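New rulebook for headset-driven robots promises plenty, checks little

Iteck and Sisico have put their names to a shared code of practice for robot arms steered by a person in a headset, and they would like the rest of the business to sign it too. The text came out in August. It has 241 clauses and a foreword that uses the word "trust" a good deal.

The code covers tabletop work: picking up food items, moving dishes, sorting small objects, the sort of job now done over and over to collect training data. Until now most labs and contractors have written their own house rules, and some have written none. A common set would be welcome. Whether this is the one is another matter.

Some of it is sensible. The operator must have a clear line to a second person who can stop the arms. Cables have to be routed so that no one walks over them while the arms are powered. Gloves and sleeves over grippers must be checked for loose threads at the start of each shift. Anyone standing within reach of the arms has to be known to the operator by name, and an operator may not stay in the headset for longer than 30 minutes at a stretch.

Then come the soft spots. The distance between bystanders and a moving arm is to be "suitable to the task." Speed limits are left to the site. Near misses should be logged "where practical," and the log stays with the company that wrote it. There is no outside inspection at all in the first 2 years. A firm that signs can put the code's badge on its website the same afternoon.

Isla MacBrayne, a workplace safety adviser who read the draft for MacKinnon, an equipment insurer, sent in four pages of comments. She says one of them made it into the final text, and it concerned the spelling of a job title.

"The stop button rule is good and I'd keep every word of it," she said. "But I asked how far away a visitor should stand and the answer was that people would use common sense. If common sense did the job I would be out of work."

Sisico says the code draws on 532 hours of observed sessions. It has not released the notes from those sessions, and a request for a summary had not been answered at the time of writing. Iteck said fixed distances would "date quickly" as arms get lighter and that a review is planned – it gave no month for it.

Mustar, a smaller outfit that rents out two-armed rigs, has not signed. Its reply to our questions ran to a single line: it will look at the code again when there is a number in clause 19.

Clause 19 is the one on distance. Readers who run this kind of table can send their own house rules to the news desk, with names removed if they prefer.

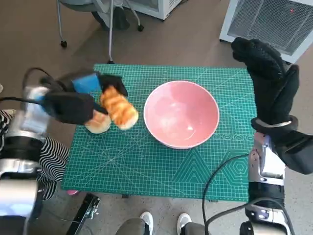
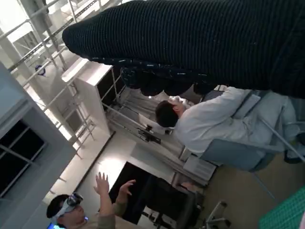
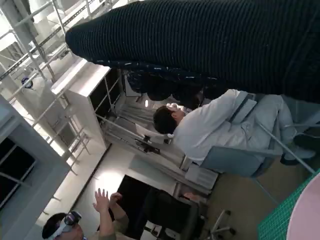 Tabletop robot work with other people in the room. First picture: a gripper closes on two bread rolls beside a pink bowl. Second and third: an operator in a headset, hands raised, with another person seated nearby.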